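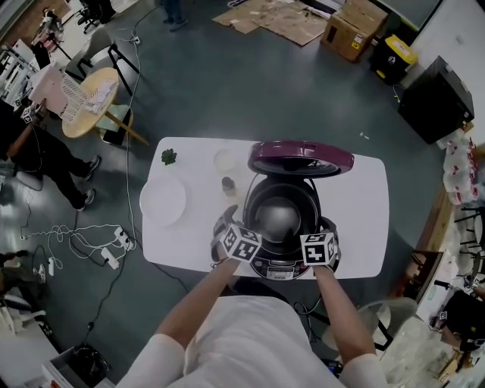
Most of the people at the Fliltow open day wanted to know when the robot would be cooking, and one visitor put it more bluntly: the whole afternoon, she said, had been people handling kitchen goods, and she could have stayed at home for that. I heard much the same complaint on the bus back to Vutby.

I think the complaint is wrong, though I see where it comes from. The programme promised robotics. The larger share of the time went on recorded handling: a person with marker cubes on the backs of the hands takes hold of a multicooker, and the position of each hand is worked out from the square patterns. The arm itself ran for 10 minutes at the end, on a task called Grurnex, which consists of closing a lid.

The arm managed the lid in 70 per cent of the attempts shown on the results sheet. The sheet did not say what counted as a failure, and it should have. A lid that stops short of the latch and a cooker pushed off the table are different faults and need different remedies. I asked, and was told that both went in the same column.

My own view is that the handling deserves more of the public's time and the arm less. Whatever the arm can do is bounded by what was recorded. If every recording has the cooker in the middle of a table, with both hands coming in from the front, then a cooker pushed against a wall is a new problem. Some 80 recordings had been made for the lid task, all with the same model of cooker. I would sooner have seen 2 cookers and half the recordings of each.

There is also the matter of gloves. A gloved hand grips a smooth rim differently from a bare one, and a metal gripper differs again from both. The Jafarzadeh room next door had a poster on contact force which dealt with this properly, but it was not on the route and few visitors went in.

The next open day is in January. I would put the poster by the table and print the failures by type.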